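关于多尔特霍尔姆灯塔钟声的情况说明

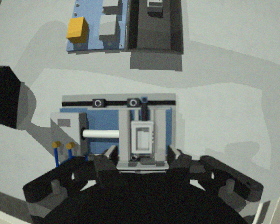 致埃尔尼斯航道管理处：

贵处来函收悉。函中询问，多尔特霍尔姆灯塔的雾钟何以在晴夜鸣响，并要求本站于十二月底以前书面答复。现将有关情况陈报如下。

本站雾钟铸于1729年，原悬于岛上教堂，教堂倾圮后移至灯塔东侧钟架。依照《值守规程》，雾钟仅于能见度不足时鸣响，每次鸣响均须载入值守簿，注明起止时刻、风向及值守人职务。现存值守簿自1966年起连续无缺，此前各册因库房进水，字迹多不可辨。

经查，晴夜鸣钟一事并非始于今年。1966年的值守簿第一页即有如下记载：“夜间无雾，西北风，鸣钟30响，未见船只。”当值人员未说明理由，其上级亦在页末签章，准予存档。此后每年冬季均有一条相同的记载，措辞不变，笔迹则随人员更替而变。历任站长在年终审核时均未提出异议。

2000年，雾钟改为电动，由莱赫蒂宁公司承装。该公司在验收文件中附有一份控制时序表，表中除雾况鸣钟外，另列一项“例行”，时刻为凌晨，次数为30。本站曾去函询问此项依据何在，公司答复称，时序表系按本站提供的旧例编制。本站查阅发文底稿，未发现曾提供此类旧例。鉴于设备运转正常，此事当时未再追究。

贵处来函后，本站即于当月切断雾钟电源，并将钟锤以麻绳缚牢，由两名值守人员轮流看守。是夜天气晴朗，海面平静。凌晨，值守人员听见钟声。据其书面陈述，钟锤未动，麻绳未松，声音亦不来自钟架，而来自西面水上，即旧航道方向。该航道早已停用，海图上标为浅滩。

值守人员依规程登塔瞭望，未见船只。钟声止后，其中一人将情况载入值守簿。本站次日审核时发现，该条所用措辞与历年记载完全一致。询问当事人，其称从未翻阅旧簿，只是照实记录，落笔时并未觉得有其他写法。

本站另派员前往克莱瓦里村走访。该村居民多为旧航道引水员后代。村中年长者表示，钟声一事人人知晓，向来不以为怪。据其转述，早年有一条渡船冬夜返港，岛上因天晴未设钟值，船上的人便自己敲钟，好让岸上知道他们已经到了近处。至于渡船其后是否靠岸，村中说法不一，教堂登记簿亦无相应记载。派员询问，岸上是否应当有所回应。对方答道，从前是回的，后来换了机器，以为机器会回。

综合上述情况，本站认为，历年值守簿所载“鸣钟”二字，未写明由何方鸣响。历任审核人员均理解为本站鸣钟，此种理解缺乏依据。2000年以后电钟所鸣，与水上钟声时刻相同，故二者重叠，未能分辨。

就贵处所提停止晴夜鸣钟的要求，本站答复如下：

一、本站雾钟已遵嘱停止例行鸣响，时序表中该项已予删除。
二、旧航道方向的钟声不在本站管辖设备之列，本站无权亦无法令其停止。
三、本站拟恢复人工应答，于每年该夜听毕对方钟声后，以手动方式鸣钟一响，并在西侧窗台置灯一盏，至天明熄灭。所需灯油由本站日常经费列支，不另行申请。

第三项已于昨夜先行试办。值守簿相应条目抄录如下，请予备案：

“夜间无雾，西北风。闻西面钟声30响，答一响。稍后闻桨声，近码头而止。下码头查看，未见船只，缆桩上有新系缆绳一条，绳结完好。未予解开。”

该缆绳现仍在原处。应否征收泊位费，以及应向何人征收，请贵处核示。

多尔特霍尔姆灯塔站
十二月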